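Nelari Cloth Folding – README

Nelari is a set of picture records of small household cloths being folded on a tabletop. The cloths are plain, one color each, and they are folded on top of a printed tablecloth. Maintainer: Prasetyo Nasution.

Contents

The release has 2,000 folding records, of which 1,986 passed review. The other 14 are kept in a separate folder called held and should be left out of any totals you report. Each record has close views of the cloth and wide views of the whole table.

Of the reviewed records, 671 use the purple cloth. It is listed as "purple" in the color column, though some earlier notes say "lavender" – both mean the same cloth.

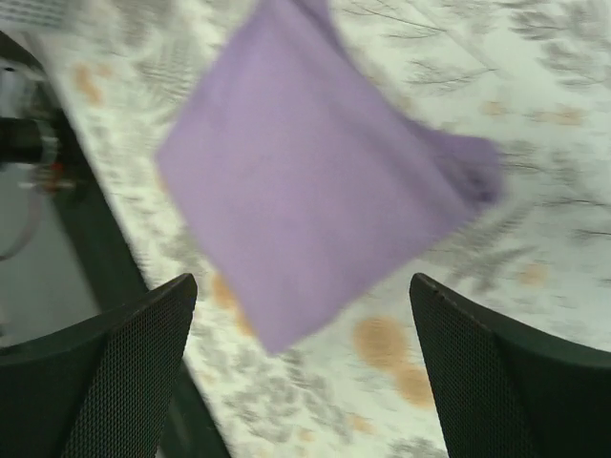
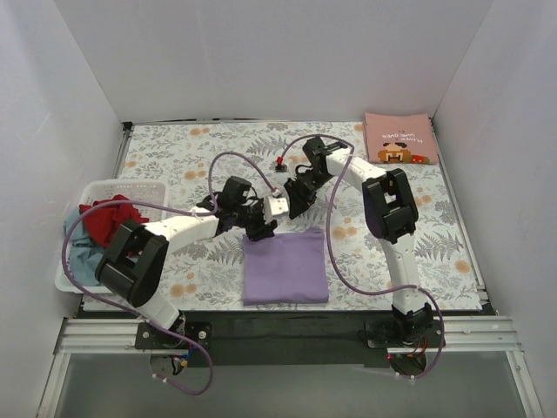 Purple cloth on the fern-print tablecloth. First picture: close view, partly folded. Second picture: wide view of the table.

Fold labels

flat – all four corners visible, no layer on top of another
partial – at least one layer turned over, edges not lined up
folded – edges lined up on all sides
bunched – no clear fold line

Label the cloth as it lies in the picture. Do not guess at the next step. A flap that sticks out from under the top layer still counts as partial. Small waves along an edge do not change the label.

Known problems

The tablecloth print has thin gray lines that can look like creases. Check the wide view before marking a crease near the edge of the cloth. Close views are often blurry, so weave and hem were not labeled for any record.

Color names were merged in February. If you have the older Orniletti copy, replace its color column with the one in this release.

Files

records.csv – one row per record
labels.csv – fold label and color
held – records that did not pass review

Last updated 27 February 2023. Send label corrections to Prasetyo Nasution with the record number and the label you think is right.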